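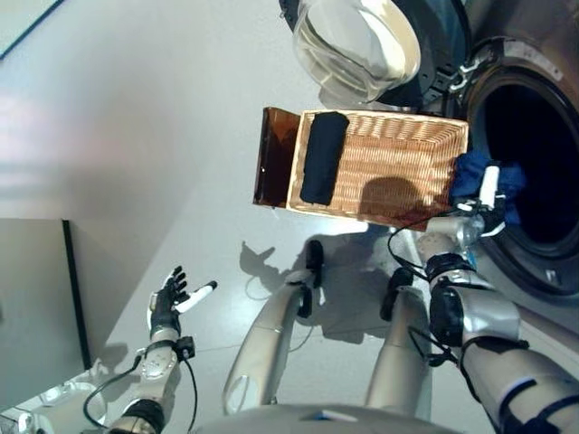 4.2 Change of sponsor and the gap in permission to work

Print | E-mail

A worker admitted on a sponsored route may take paid work only for the employer named on the grant. When that job ends, the worker must find a new sponsor and apply again before the shortened period of leave runs out. This section looks at the time between the two jobs, which we call the gap, and at how it was recorded in the case files.

The sample consists of 378 closed files. All concern household and care staff placed by one of four agencies: Divura, Grandex, Postma and Olteck. Files were included if they held a dated notice of the end of the first job and a dated decision on the second application. Files in which the worker left the country before applying were set aside and are treated in section 4.4. Duties varied with the household but fell mostly under cleaning, laundry (Figure 2 shows a basket and a front-loading washing machine), cooking and personal care. The type of duty had no clear link with the length of the gap and is not used in the models below.

Figure 2. Wicker basket in front of a washing machine with its door open.

The gap was measured in calendar days from the end of the first job to the date of the second decision. Two dates in the file can compete for the starting point: the last day worked, as stated by the worker, and the last day reported by the sponsor. Where they differed we took the sponsor's date, as it is the one that sets the shortened leave running. The effect is to make some gaps look shorter than they were for the worker. A check using the worker's date changed the order of no two agencies.

Gaps of up to 55 days were common in all four groups. Longer gaps came mainly from files in which the second application had been returned as incomplete. A returned application does not count as a refusal, and the worker may send it again, but the days spent waiting for its return are lost. In 64 files the application was returned at least once. The missing item was usually the new sponsor's statement of hours and pay. This is a document the worker cannot supply, and the notice of return was nevertheless sent to the worker alone. Postma and Olteck kept a copy of each statement before filing; Divura and Grandex left the matter to the household.

Outright refusal was rare once the form was complete. We found five refusals on the merits, all on the level of pay offered. Three of them turned on whether board and lodging could be counted towards the minimum, a point on which the guidance was reworded in November, part of the way through the sample period. Files decided before and after the change are pooled here. The number of refusals is too small to support a separate test.

The files do not show how workers met their living costs during the gap. Most hold no evidence on the matter, and the application form does not ask for it. The interviews reported in section 5 cover this in part, although they were held with workers whose second application had been granted and so leave out those who gave up.

Print | E-mail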